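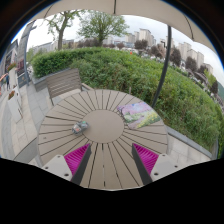

Outdoor work corner opens at Ardale garden

TREVCOMBE, 20 June 2025: The public garden on Ardale Lane has opened an outdoor work corner for people who want to answer email or finish homework in the open air.

The corner has a large round slatted table with wooden seating beside it. Visitors bring their own laptops. Small items, including a clear-shelled computer mouse with a green scroll wheel and a printed mat with a spring landscape on it, can be borrowed from the garden office and must be returned by closing time.

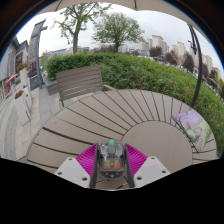
The garden office is open from 9 a.m. daily. Tables may be used for up to 2 hours when others are waiting. There is no charge and no booking. Food is allowed, but glass bottles are not.

Wireless service reaches the seating area from the office building. The equipment was put in by Owusu Electric, a local firm, at a cost of $1,949, paid from last year's plant sale. There are no power outlets outside, and visitors are asked to charge their devices before they come.

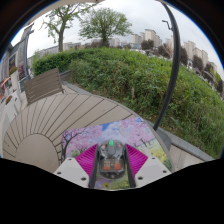
The mats were printed by Fatov Print, also of Trevcombe, which made 11 of them for the garden. They are on sale at the office as well.

The work corner will stay open until the end of October, weather permitting. In heavy rain the lending desk will close and all borrowed items must be handed in.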